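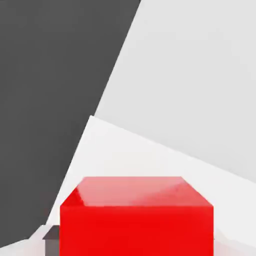 July, 6:40 a.m. Frost on the rain gauge again, nothing in the tube. Tank level down another 28 mm on the dipstick, so the slow leak is still there. I have ruled out the tap. Next suspect is the poly fitting under the stand, which I can't get a spanner on without draining below the outlet.

Pump log: the Ollier ran twice overnight with no draw at the house. Cut-in pressure is set at 163 kPa and cut-out at 300. It should hold between those for days if the line is tight. Closed the isolation valve to the garden branch at 7:15 and wrote down the gauge reading. Will check it again after tea.

Drove to Cikville for thread tape and a 25 mm coupling. They had the tape. The coupling has to come from Triltness and the man at the counter would not guess at a day. Bought a grey one with the wrong thread in case it can be made to fit — it can't.

Odometer on the trailer hub meter says 1791 km since the bearings were packed. Grease was due a while ago. Put it on the list under the gutters.

Gauge at 6 p.m. had not moved, so the leak is on the garden side. Tomorrow dig from the Navarrete lemon back towards the shed, hand trowel only near the elbow. Left the branch closed and filled two watering cans for the morning.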